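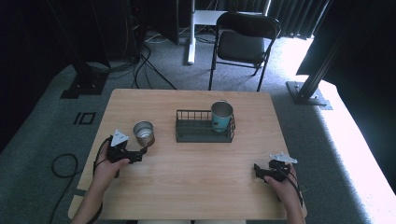 Thread: the "buy less stuff" people want to sell me a basket

1/ Went looking for one small thing to hold the keys and the mail. Four shops and two websites later I have opinions on the whole home organising business, and they aren't kind ones.

2/ The claim, as Gullier puts it in their autumn catalogue: a tidy home "starts with the right container". I'd have said it starts with owning fewer things, but you can't charge $49 for that.

3/ Yes, $49. For a wire basket. The Grovby one is $7 and also made of wire. I stood in the aisle with one in each hand trying to find the other $42. The handles on the dear one are a bit nicer.

4/ Then there's the Bermúdez Method, which is a paid course. You sort everything you own by how often you touch it. Daily things at waist height, yearly things up top. My nan did this with her kitchen cupboards and never once sent me an invoice.

5/ The free sample lesson says people who follow the method save 433 hours a year. I looked for where that number comes from. There's a footnote. The footnote says "based on member feedback". So, a survey of people who'd already paid.

6/ Do the sum yourself. That's more than an hour a day. If you're losing more than an hour every day looking for your scissors, a basket isn't going to fix it.

7/ Someone will say I'm being a grump and that their pantry changed their life. Fine. I've seen the pantry photos. Every jar is full, every label faces front, and I can't see a half-eaten bag of corn chips with a peg on it anywhere. Who lives there?

8/ Also, where did all the packaging go? You buy the rice in plastic, tip it into a jar, bin the bag with the cooking instructions on it, and then six weeks later you're on your phone looking up how much water.

9/ Flullunlow (the app) is the one that really got up my nose. You photograph the contents of each drawer and it tells you what's in the drawer. I have another system for this. I open the drawer.

10/ It's free until July, after which it's a monthly fee, and the colour coding is only in the paid version. They want money for the colour green.

11/ To be fair, because I'll get replies: if you've got little kids, or you share a place, or your memory isn't what it was, labels and tubs are a real help. My sister swears by hers. My complaint is with the prices and the made-up hours.

12/ Some things that have worked at my place and cost nothing: a shoebox lid for the mail, a mug for pens, throwing out the takeaway menus.

13/ A few people asking which basket I bought. The $7 one. It's got mail in it already and the keys are on the bench next to it.

14/ No, I'm not doing a thread on vacuum bags. Ask me again when I've calmed down.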